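A few of you asked how the move went, so I'm going to sit down with my coffee and tell it properly, in pieces, the way I tell everything (sorry in advance, you know me by now).

💬 14 🔁 3 ♡ 61

So after 16 years in the house on the hill we are now in an apartment on the second floor of the old Kouris building, the brick one behind the post office. One bedroom, a little room that wants to be an office, and a kitchen you can cross in two steps. I love it already, which surprised me, because I cried in the car the whole way over.

The thing I worried about most was the books. I had 22 boxes of them when I started, and my sister kept saying "you will never open half of those," and I kept saying "watch me!" Well. She was closer to right than I'd like. I went through them on the floor of the hallway over most of February, and I let myself read one page of each before deciding. It's a terrible method if you're in a hurry, but a lovely one if you're not.

♡ 48

Got it down to 6 boxes. The cookbooks all came, even the one with the cover gone, and so did my dad's bird guides with his pencil marks in the margins. The mysteries went to the library sale and I hope somebody takes them to the beach.

Then there was moving day itself. Fulvio Messina and his nephew came with their truck at seven in the morning, and if you're anywhere near Wunetti and need something heavy carried by somebody who'll treat it like his own grandmother's, please call Fulvio. He wrapped my ugly green lamp in two blankets. I told him it cost me four dollars at a yard sale and he said it was going to arrive anyway.

💬 9 🔁 5 ♡ 77 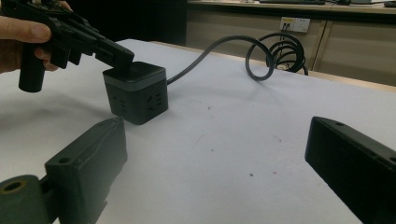 The piano didn't come. I know some of you will ask. We measured the stairs, and then we measured them again in a hopeful sort of mood, and it was no good. It went to the family across the street from the old house, with the twin girls, and their mom has already sent me a recording of something that might be "Jingle Bells." I've listened to it more than I'd admit to anybody but you folks.

What I didn't expect is how much of the first week is just learning sounds. The radiator knocks a little before five. The neighbor upstairs has a dog with very busy feet. There's a bus that sighs at the corner, and the first few nights I woke up every time it went by, and now I sort of wait for it before I fall asleep.

♡ 39

I changed our address with everybody I could think of and still missed a few. The Netamow people (the seed catalog, for those who don't garden) sent the spring one to the old place, and the twins' mom walked it over to the post office for me herself. I don't have a yard anymore! I've got one windowsill that gets sun till lunchtime. I've circled nearly everything on the tomato pages all the same.

If you're about to do this yourself, my advice is to pack one box with sheets, a towel, the coffee things, a can opener and a pair of scissors, and ride with it in your lap if you have to. We had ours, and we were drinking coffee on the floor by noon, and it was a pretty good cup.

💬 21 🔁 8 ♡ 102

Last one, then I'll let you go. The names are finally up on the mailbox downstairs, and I took the long way back from the store just so I could walk in past it. Soup on Sunday afternoons will start up again as soon as I find the big pot. Bring your own bowl, I can only find three.

💬 33 🔁 4 ♡ 118

© Posts belong to their author | Contact | Back to top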